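January 2, 2024

First day back at the shop. Spent most of it on the equipment budget. 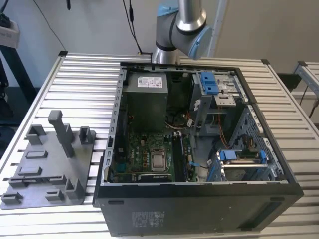
How many old desktops does a second arm have to take apart in a day before it pays for itself? At the price Lozano gave us, 60, and that is with one person still on the floor to load the table and clear jams.

I went over that number twice this morning. In December I had it at 100, but I was charging the whole table to the new arm. The extrusion is already bought and there is enough left over on the rack to build out a second station. Taking that out of the sum made a big difference. I should have done it that way the first time.

We have two quotes. Lozano will sell us the same model we run now, with delivery in 20 weeks. Atik has a larger arm with a longer reach and could ship sooner, but their controller is different and Jonalyn would have to redo her programs. She thinks a month of work. I think longer, going by how things went with the first one. I wrote it down as six weeks and she didn't argue.

The Atik salesman called at lunch and offered to throw in a gripper. I asked him whether it would hold a memory stick without bending it and he said he would get back to me. I did not put the gripper in the budget.

Virgilio wants to hold off on any arm and spend the money on fixtures and spares first. He has a point. The gray trays we print in-house are cheap, but every case shape needs changes to them, and the printer is tied up for days each time. He went through the shelf and made a list of the case types we took in last quarter. It is longer than I expected. He figures some 112 printed parts to cover the common ones, with one spare of each. The filament is not much money. The printer time is the trouble, so I added a second printer to the plan. It costs less than one service visit.

I also put in a line for sorting bins. Processors, memory, drives and power supplies all sell to different buyers, and right now we sort them at the end of the shift when everybody is tired. Pludport sent back part of a lot before Christmas on account of mixed parts, and we ate the freight. Better bins at the station would have saved us that.

Things I still need before the plan goes to Oltimis for the loan:

A written price from Lozano with the service contract on its own line. They keep folding it into the total.

The electrician's number for another circuit on the back wall.

Jonalyn's list of what wears out. She keeps it in a notebook and it needs to be typed up.

A decision on insurance. The agent wants to know if the second arm will run with people near it. I said I would find out from Jonalyn what she has in mind for guarding. She wants to fence it. Fencing is not in the budget yet either, so that goes in tomorrow.

My own feeling tonight is to go with Lozano, order in the spring, and do the trays and the printer now. We know how that arm behaves. The parts carry over and so do the programs. The wait is long, but we would use it getting the fixtures right, which is Virgilio's whole argument anyway. He seemed all right with it when I told him.

If Oltimis only goes for part of the money, the arm gets cut and everything else stays. I wrote that at the bottom of the sheet so I don't talk myself out of it later.

Left at six. Need to call Lozano in the morning and ask whether the quote is still good through the end of the month.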